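Stundeva mill open day, 7/29/19

So my friend Myrto Zacharopoulos talked me into driving 80 miles to look at a paper mill, and I'm so glad she did! Stundeva opens its doors to visitors once a year, and you have to sign up early (we got the last 2 spots on the morning tour).

We parked in the wrong lot, walked all the way around the river side, and still made it in time for coffee. Hanna Stelmakh took our group through. She started out in the sorting room as a teenager and knows every pipe in the building. First stop was the pulp hall, which smells like wet cardboard and is LOUD — bring earplugs if you have them. I packed a canvas tote for the gift shop and felt very smart about it later. 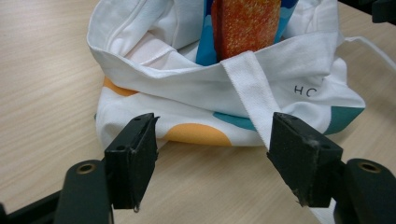 Can you go on the tour without booking ahead?
Only if somebody cancels, so call the front office the day before and ask to be put on the list.

After the pulp hall we saw the drying line, a long row of heated rollers that Hanna calls "the old ladies." The sheet goes in limp and gray and comes out as real paper, and I could have watched it all day. Then upstairs to the hand-finishing room, where Maksym Kravchuk let us each pull a sheet ourselves. Mine had a hole in it. Myrto's was perfect, of course.

Lunch was soup and dark bread in the canteen for 8 dollars, and the pickles were excellent. The gift shop is tiny and gets packed right after the tour — go before lunch if you can. I wanted the blue notebooks but they were gone, so I settled for envelopes and a stack of thick cream cards. 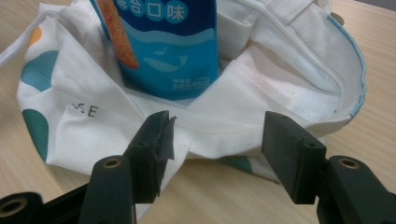

White canvas tote on a light wooden table.

They do a smaller evening visit in November, with the marbling workshop, and Myrto has already put our names down.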